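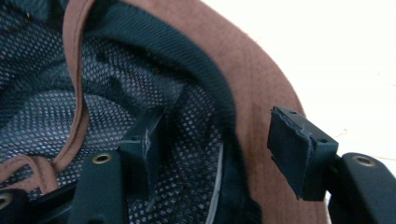
Mamitz Hat Works, Wirkusholm: Visit Report

Posted Dec 26, 2021

Mamitz opened its workshop to visitors for one afternoon in July. The site is a former grain store at the edge of Wirkusholm, reached by the Skikstead bus in 20 minutes. Groups were limited to 13.

The tour started in the cutting room. Fabric is stacked in layers, clamped and cut with a vertical knife. Brims and crowns are cut from separate stacks - the grain direction differs, and mixing them causes the brim to twist after the first wash.

Sewing is on the upper floor. Crown panels are joined first, then the lining goes in, then the sweatband. The band is stitched at low speed to keep tension even around the head opening. Output on a normal shift is 325 hats.

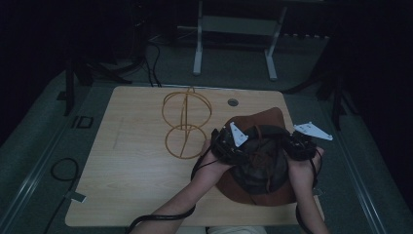 FINISHING AND SHOP

A soft brim gets no stiffener and is pressed flat once. Ties are attached last. The steam press came from a closed plant in Toledo and is loud enough that the guide stopped talking until we were past it.

The shop sells seconds at a reduced price, cash only. Parking is behind the loading dock. The stairs are steep and there is no elevator.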